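Handout 3: Gathering Examples for the Two-Arm Bench
Instructor: Gualtiero De Luca
Farthorpe robotics course, second half
Last edited 18 June 2022

Okay, so last time we left off with a policy that could copy a recording it had already seen and fell over the moment I nudged a block sideways. Several of you asked afterward if the fix was a bigger network. I don't think so, at least for our bench. I think we fed it a thin diet, and this handout is my attempt to write down how we should be feeding it before you all start your own sessions.

What counts as one example

Let me get the words straight, because I mixed them up in lecture (sorry!). An episode is one attempt at one task, start to finish. You press record with both arms in the starting pose, you do the thing, you bring the arms back, you stop. A session is a pile of episodes you record with the same set of objects. A step is a single row inside an episode: the camera images, the joint positions of both arms, how open each gripper is, and the command you sent.

The learner only ever sees steps. It has no idea what you meant to do. If you hover over a block for two seconds while you make up your mind, you have just taught it that hovering is part of the job, and it will hover beautifully, forever. So decide first, then press record.

One episode, one instruction. "Put the green block next to the red one" is fine. "Tidy up a bit" is not, and I know somebody will try it anyway, because I did.

Setting the table

We keep a mixed bag of objects and we spread them out. Toy blocks are easy to grip and easy to see, so everybody wants to use only blocks, and then the learner decides that the whole world has flat parallel sides. Please put some awkward stuff out too. Thin things that lie almost flush with the table are great, soft things are great, round things that roll away are great and also very annoying.

Leave the extra objects out even when the task doesn't need them. If the only thing on the table is the thing you're about to pick up, the policy never has to learn which object you asked for. We call those extra items distractors, and in the Bornar set from last December we had hardly any. It showed. The policy trained on it would go for whichever object was closest and look very confident doing so.

Between episodes, move things. Really move them! A shuffle of a finger's width is what people do when they're bored, and when I plot the starting positions from a session like that I get a few tight little clumps with nothing in between. Turn the blocks so they aren't squared up with the table. Swap left and right. Every so often put the target where the other arm has the easier reach, so you're forced to use that arm.

Driving the arms

Move at a steady pace, a bit slower than feels natural. Open the gripper before you get close, come in along a line you could describe to somebody, close, wait a beat, lift. If you're working with one arm, park the other somewhere sensible, and don't leave it drifting around while you concentrate. Those little drifts go into the data like everything else.

Small corrections are welcome. If you come in crooked and fix it, keep the episode, since recoveries are some of the best material we have. If you drop the object and have to reach in with your own hand, that one goes in the bin.

About the cameras

Every episode has an overhead-ish view of the whole table and a close view from the wrist. They fail in different ways, which is why we want both. The wide view gives you the layout but the fingers get in front of things near the contact. The wrist view is wonderful right at the grasp and pretty useless for finding anything on the far side of the table. It also blurs when something moves quickly, and it sees past the table into the room, so people and doors and walls end up in your training set. I don't mind that in moderation. What I do mind is if all 25 episodes in your session have the same person standing in the same spot, because then that person is a landmark as far as the learner is concerned.

When you review, step through both views side by side in Tedesco (the viewer, it's on the lab machines) and check that the clocks agree. If the fingers close in one view and are still open in the other, stop and tell me before you record any more.

Labels

Type the instruction before you record, in plain words, the way you'd say it to a friend. Use the same name for the same object all through a session. We had one round thing that went by 3 different names in a single afternoon, and Grudex, our little script that sorts episodes by object, treated it as 3 separate objects. My fault as much as anyone's.

For next time: 14 usable episodes per pair, at least 2 of them with a recovery in the middle, and a short note on anything you threw out and why. 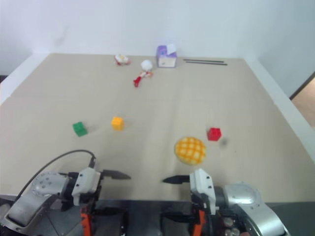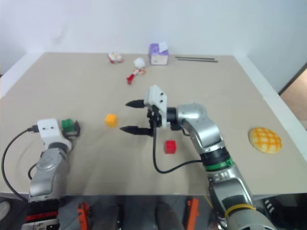
The bench in the wide view, with a green block in one of the grippers in the second picture.

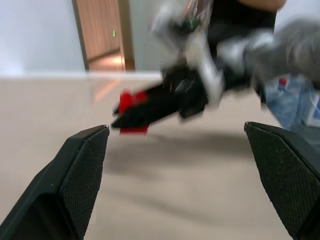

Reading time: 5 minutes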